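Kivi two-arm bench cell — set-up guide
Section 2: Planning and budgeting before you order

Search this guide Go Clear
This site uses cookies to remember your language. Accept / Settings

Read this before raising a purchase order. Most of the returns we handle at Vovcombe come from kit that was fine but didn't fit the room, the bench or the money. Section 3 (unpacking) assumes all of this is done.

2.1 Decide the task first

1. Write down one task. One sentence. "Take a cup and hang it on a mug tree" is enough. "General handling" is not.
2. List the objects. Size, weight, what they're made of. Buy doubles of anything that can chip.
3. Decide if you need one arm or two. Two arms means two grippers, two sets of cables, two lots of spares. Not quite double the price but don't plan on much less.
4. Send the sentence and the list to your supplier with the quote request. Saves a fortnight of emails.

Note: cups and a mug tree are a decent starter task. Cheap to replace, easy to reset, and a peg is a fair test of how well the arms line up. 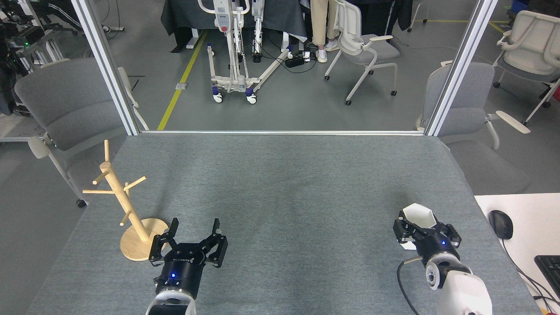
Tarmo Kazlauskienė: We budgeted for the arms and forgot everything else. Desk, cable ties, a second power strip, the felt. None of it dear on its own but it all had to go through purchasing seperately, and that took longer than the arms did. Put it on the first order.

We now agree with this. See 2.3.

2.2 Measure the room

1. Measure the bench top with the arms' full reach marked on it in tape. The Kivi frame needs a flat top and upright posts fixed at the far edge.
2. Leave a side desk for keyboard and mouse. Within reach of the operator, outside reach of the arms.
3. Check sockets. Count what you have, then what you need. Power strips on the floor are allowed but keep them out of walkways.
4. Walk the delivery route. Doors, lifts, corners. The crate is 100 cm on its longest side and will not tip.
5. If you share the room, agree where chairs and other equipment live. Mark it with floor tape if that helps.

CAUTION: do not place the side desk so that the operator has to lean over the bench to type. Move the desk. Do not shorten the arm limits in software to get round it.

2.3 Draw up the budget

Do it in this order. People do it backwards and run out at step 3.

1. Arms and controllers. Get the price with the mounting plates in, some quotes leave them out.
2. Grippers. Two-finger is the default. Multi-fingered costs more, wears faster, and has more small parts to keep in stock. Only go for it if the task sentence from 2.1 needs it.
3. Frame, bench, table covering. Felt is fine. Buy enough for a second cover.
4. Cables. Order one length longer than you think. A slack loop over the wrist is what you want, a tight one will pull out.
5. Spares. Set aside 19 per cent of the gripper price for year one. Finger pads go first.
6. Training. 2 days on site for the Kivi, one if your staff already run the older Gunska arm.
7. Contingency. Whatever your finance people will sign.

Note: cover runs 36 months from delivery, not from first power-up. If your room won't be ready, ask for a later delivery date. We can hold stock, we can't restart the clock.

Note: leasing through Kosum is possible on the arms and controllers. Grippers are sale only.

2.4 Try before you commit

1. Book a trial bench. August is full most years, ask early.
2. Bring your own objects — the actual ones, not similar ones. A cup with flat sides grips differently from a round one.
3. Try each object with both gripper types if you're undecided. Same person driving, same table.
4. Note how the fingers close round the object and whether you can still see what you need to see. Bulky hands hide small things.
5. Write down the resets. Somebody has to put the cup back every time and that is staff hours, so it belongs in the budget too. 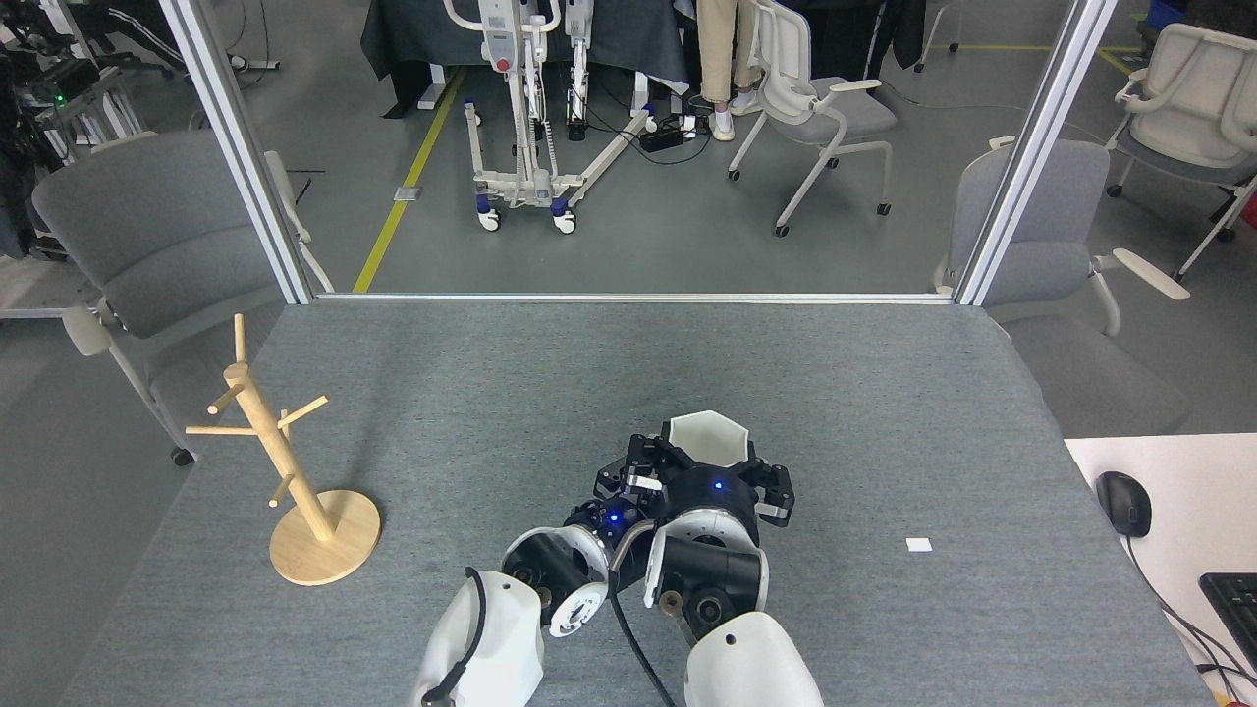 Vovcombe, August

Price changes to this section. The multi-fingered gripper is now quoted with its adaptor ring included. If your quote shows the ring as a separate line, ask for a new one before you sign. Two-finger prices haven't moved.

Trial bench bookings now close at noon on Wednesday for the week after. Bookings recieved later go on the waiting list.

2.5 Before you place the order

1. Task sentence written and agreed.
2. Room measured, sockets counted, route walked.
3. Quote checked against every line in 2.3.
4. Name of the person who'll sign for the crate. A name, not a department.
5. Lease or purchase decided. Changing over after dispatch means a new order number and a fresh wait.

CAUTION: don't book training until you have a delivery date in writing. Moved training days are charged.

Order forms are at the back of the guide, after the parts list. Return by email or post, one form per bench.

Was this section useful? Yes No
4 comments Share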